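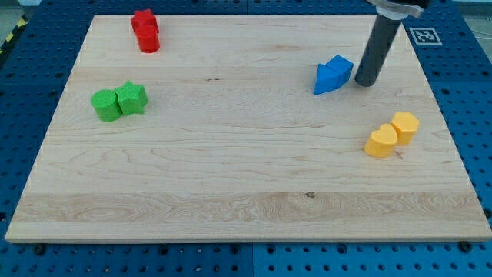 Trodley Puts Sorting Arms on the Day Shift at Its Gelwood Plant – No Jobs Cut, Hand Sorting Ends at Four Benches

FOR IMMEDIATE RELEASE

GELWOOD, April 24, 2026 – Trodley, maker of plastic shape blocks and classroom counting sets, has moved its color grouping work over to robot arms at the Gelwood plant. Day shift first. Night shift follows once the second set of benches is wired.

The job is a plain one. Loose blocks come off the printers mixed, somebody has to get them together by color before they go to packing. Until January that somebody was a person on a stool, eight hours, same motion. Now an arm with a straight gray tube on the end nudges the pieces across a wooden board until same color sits with same color. Red with red, green with green, blue with blue, yellow with yellow. The shapes don't have to match – a star can sit with a cylinder, a heart with a hexagon. Packing sorts out the shapes later.

The company is keeping all 40 people who worked the sorting benches. Eleven have already finished training as cell operators and the rest start in groups over the coming months. Pay grade goes up one step on completion, not on enrollment (this was asked a lot at the staff meeting, so it is stated here).

"I sorted blocks for six years and my shoulder knows it," said Gediminas Baranauskienė, lead operator for the new cells. "Now I set up the board, I watch the first few runs, I step in when a piece gets pushed somewhere silly. It's more thinking. Some days I miss having the radio on and not thinking, I'll admit that."

Why push and not pick up

Trodley looked at grippers first. Too many shapes, and every new set meant new fingers for the gripper and a lost afternoon changing them over. A plain tube doesn't care if it's touching a star or a triangle. It pushes from the side. Slower per piece, but there is almost nothing to change over, and operators can swap a worn tube themselves without calling maintenance.

The arms were installed by Rätsep, which also wrote the control software and ran the first round of training on site. The boards are maple and were cut in the plant's own wood shop. They lie on blue pegboard tables, so a bench can be laid out again with ordinary bolts. A printed black-and-white marker next to the board lets the system check its position.

What changes for staff

– Bench operators no longer sort full shifts by hand. Hand sorting stays for odd lots and returns.
– Each operator looks after two cells, and rotates to packing or inspection after the mid-shift break.
– Yellow and black tape marks the table edge. Hands stay outside it while the arm is moving, no exceptions for visitors or managers.
– Any operator can stop a cell for any reason. No write-up, no form for a stop under five minutes.
– Operators keep a notebook at each cell for wrong pushes and stuck pieces. Rätsep gets a copy every two weeks.

That last one came from the floor. During the trial operators kept noticing that pieces near the back of the board were left till last and sometimes missed alltogether. It went in the notebook, the software was changed, the problem is mostly gone. Mostly.

The trial

The trial ran for 400 hours on one bench. Operators worked alongside it and rechecked every board by eye. Trodley is not publishing speed figures yet, the cells are still being adjusted and the numbers move from week to week. The company does say the arm is slower than an experienced sorter on a good morning and steadier by late afternoon.

Next

The Zanska plant gets its first cell when Gelwood's night shift is up and running. Staff at Zanska will visit Gelwood beforehand, in small groups, and spend a full shift with the operators their rather than a tour with slides. Travel time is paid.

Local schools who buy from Trodley won't see a difference in the boxes. Same blocks, same colors. The 200 piece set stays at its current price.

About Trodley

Trodley makes shape blocks, counters and sorting trays for schools and nurseries, with plants at Gelwood and Zanska.

Press contact: Trodley press desk, Gelwood plant. Bench visits for reporters by arrangement, flat closed shoes please.

ENDS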